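Company Information | About Us

Follemham Systems Support provides computer maintenance, data recovery and user training to small businesses, schools and private households. The company was founded by Clodagh Heffernan and Tomás Corrigan, who had previously worked together on the help desk of a regional college. It now looks after the computers of almost 90 organisations.

Our work is divided between two departments. The Support Department, led by Hui-mei Ho, deals with day-to-day faults, software updates and the removal of unwanted programs. The Recovery Department, led by Victor Kashindye, retrieves files from failed drives and advises clients on how their backups should be arranged. Both departments keep a written record of every job, and a copy is sent to the client on completion.

Clients with a service agreement use Tierney, our online request system, to report a fault and follow its progress. Those who prefer to telephone may continue to do so - the same staff answer both. Remote assistance is given only with the consent of the person at the keyboard, and each session ends when that person closes it.

Training is offered at our Civen Road office in groups of no more than eight. Courses cover file management, passwords, safe use of email and the care of older machines. The next full programme begins in July, and places may be reserved through Fionnuala McGrath, Training Manager.

Follemham Systems Support is independent of all manufacturers and receives no commission on the equipment it recommends.
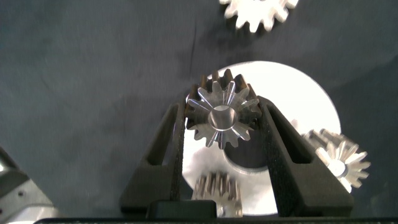
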